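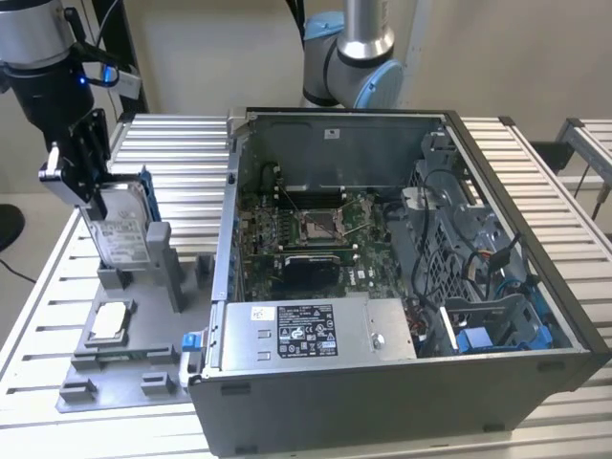
*Figure 3-1. Hard drive held over the parts fixture, case open on the slatted table.*

## 3. Planning and Budgeting a Drumus Disassembly Cell

Use this section before you place an order. It covers the equipment list, the floor and power survey, and the budget sheet for a two-arm cell that handles desktop computers. Mechanical assembly is covered in Section 4. Arm programming is covered in the controller manual.

### 3.1 Before you begin

Have the following on hand:

- The budget sheet (form DR-17), one copy per cell
- A floor plan of the room with doors, outlets and columns marked
- A list of the computer models you expect to process in the first year
- One sample computer of each case size

**Note:** Form DR-17 has separate lines for purchased and in-house parts. Do not combine them. Traltport quotes only the purchased lines.

### 3.2 Set the work envelope

1. Lay the largest sample case on its side, side panel off.
2. Measure its length, width and height in that position. Include any latch or handle that sticks out past the shell.
3. Add the footprint of the parts fixture next to the case. Leave 62 mm between the two for finger clearance.
4. Enter the total on line 3 of the budget sheet.
5. Compare the total with the table sizes in Table 3-2. If it falls between two sizes, order the larger one.
6. Check that both arms can reach the far wall of the case with the gripper pointing down.

**Caution:** Reach figures in the arm data sheet are given to the tool flange. A gripper and angled finger change the usable reach. Measure with the tool you intend to buy.

### 3.3 Choose fixtures and fingers

Fixtures are the line most often underestimated. One tray serves one family of parts. A tray that accepts a 3.5-inch drive and a processor will not hold a 2.5-inch drive without an insert.

1. List every part that will be removed from the case and set down.
2. Mark each part as upright or flat. Hard drives normally stand in a slot. Processors lie in a shallow recess, heat spreader up.
3. Decide whether the tray will be printed in-house or ordered from Zupan. For printed trays, enter material and machine hours on line 7.
4. Budget for two spare trays for each one in use.
5. Choose a finger set for each part type. Enter each set on its own line, with mounting plate.

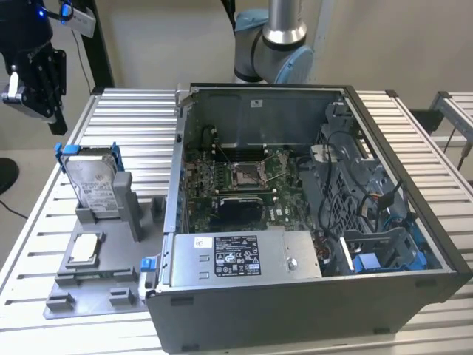
*Figure 3-2. Fixture loaded with a drive (upright) and a processor (recess). The processor socket in the case is empty.*

6. Place the loaded tray beside the sample case and confirm that the gripper can come down on each part without touching the case wall or the next part.

**Note:** Drives with carrier rails or clips attached are wider than bare drives. Size the slot for the condition in which the drive leaves the case.

### 3.4 Survey power and cabling

1. Confirm a dedicated circuit for each arm controller. Do not share it with printers or bench tools.
2. Measure each cable run along the frame, from the wrist to the controller. Add 272 mm per joint for slack.
3. Allow for one extra cable along the arm for any device mounted at the wrist.
4. Enter cable ties, guides and brackets on line 11.

**Caution:** Do not route cables across the floor inside the marked walkway. Order floor channel if there is no other route.

### 3.5 Complete the budget sheet

| Line | Item | Source |
|---|---|---|
| 3 | Table and frame | Traltport |
| 5 | Arms and controllers, 2 each | Traltport |
| 6 | Grippers and finger sets | Traltport |
| 7 | Parts fixtures | In-house or Zupan |
| 11 | Cable management | In-house |
| 14 | Sample computers for trials | In-house |
| 17 | Spare parts, first year | Traltport |

1. Fill in all lines. Write "0" where a line does not apply.
2. Enter labor for set-up and trials on the reverse side. Trial time is not included in the purchase price.
3. Have the sheet checked by the site engineer.
4. Send it to the Hatdale office, attention Ida Bauerfeind. Questions on fixture drawings go to Valentyna Hordiienko at the same office.

**Note:** Quotes requested after April use the revised price list. Sheets returned with blank lines are not quoted.

Keep a copy of the completed sheet with the cell records. The line numbers are used again for the receiving check in Section 4.2.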